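Rotisdale Student Robotics Club
Minutes of the regular build meeting
November

Present: the drive group, the arm and gripper group, the data group, the faculty advisor. The outreach group was absent and sent written notes.

The meeting opened at 4:10 p.m. in the Indine workroom.

1. Minutes of the previous meeting

Approved with one correction. The spare battery charger was recorded as returned to the parts cabinet. It is still checked out to the drive group.

2. Drive group

The chassis runs on the new motor mounts. The left rear mount worked loose during the first long run and was refitted with thread locker. The group asks that the screws be checked before each session and the check written on the sheet taped inside the tool cabinet.

Wheel odometry still drifts on carpet. Two fixes were discussed: a larger encoder wheel, or resetting the position estimate from the wall markers each time the robot passes one. The second was preferred on grounds of cost. The drive group will test it on the hallway loop and report.

The advisor asked whether the emergency stop cuts power to the arm as well as to the wheels. At present it cuts the wheels only. Agreed that this must be changed before the arm is mounted on the chassis. The drive group and the arm group will share the wiring work.

3. Arm and gripper group

The finger pads have been reprinted with a steeper wedge. The earlier pads slipped on smooth plastic and pushed thin items out of the grip. The group has not compared the two versions under controlled conditions and was asked to do so with the same objects, the same closing speed and the same starting height.

Backlash in the finger linkage is unchanged. A replacement linkage from Nepia has been ordered. Delivery date not known. If it does not arrive before the next meeting, the group will shim the existing part.

The group proposed adding a soft stop in software so that the fingers do not close fully on an empty grasp. Approved. The limit will be stored in the configuration file with a comment stating who changed it and why.

4. Data group

The Gendmont task set now holds 247 recorded demonstrations. Of these, two have been set aside for missing finger tracking and will be recorded again. The remainder load without errors.

The group reported on a review of the recordings. Main points:

Start positions are too similar. Most recordings begin with the gripper directly over the object. New recordings should begin from the side as well, and from farther away.

Finger markers are lost when the hand turns quickly. Operators should slow the wrist rotation near the end of the approach. The script that checks for lost markers will be run at the end of each session, before the memory card is erased.

File names are inconsistent. Three naming patterns are in use. The pattern with session, task and take number, in that order, was adopted. Old files will be renamed by script and a copy of the original list kept.

Household objects remain underrepresented compared with blocks and cups. The group wants more soft items, since these change shape in the grip and the current policy has seen few of them. Members were asked to bring clean shoes, slippers, folded cloth or stuffed toys, labeled so they can be returned.

There was discussion of whether to train on the full set now or wait for the soft items. Decision: train a baseline now, keep the settings fixed, and train again when the new recordings are in. The two runs will be evaluated on the same test tasks.

5. Regional demonstration

The table space has been confirmed. Each club has some 5 minutes of running time, including setup. The drive group considers this too short for a combined drive and arm demonstration. The arm group would prefer a pick-and-place task on a fixed base. A vote was taken and the fixed base option carried.

The outreach group's notes ask for a one-page handout in large type. Text is due to them at the next meeting. The data group will write it and the arm group will check the technical content.

6. Workroom

Printer filament is to be returned to the sealed bin after use. The small vise is missing its handle. The soldering station is not to be used until the tip has been replaced.

7. Action items

Drive group: marker reset test on the hallway loop; emergency stop wiring, jointly with the arm group.
Arm and gripper group: pad comparison; soft stop; follow up on the Nepia order.
Data group: repeat the rejected recordings; rename files; baseline training run; handout text.
All members: soft objects for the Gendmont set, handed to the data group at the start of the session.

8. Other business

A request to lend the spare arm to the beginners' class was deferred until the wiring work is complete.

The meeting closed at 5:35 p.m. The next meeting will be held in the same room, with the pad comparison first on the agenda.
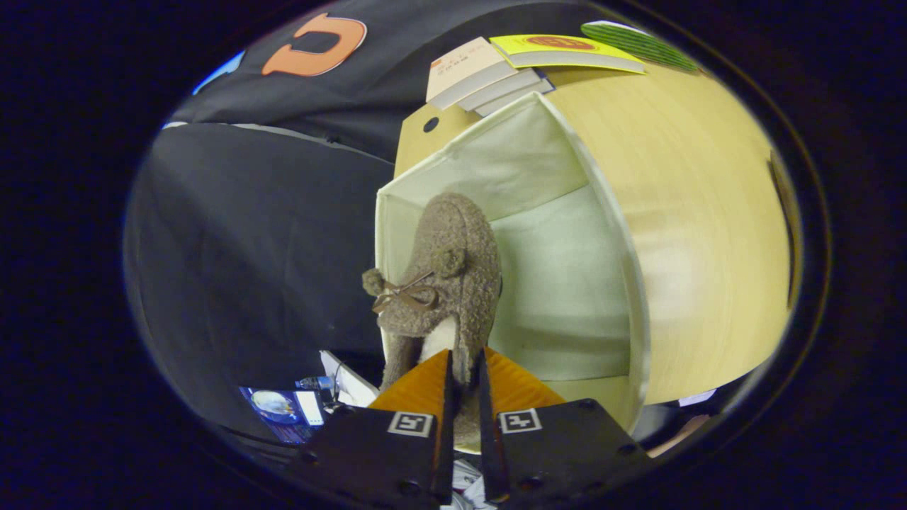 Corrections to these minutes should be sent to the club mailbox before the next meeting.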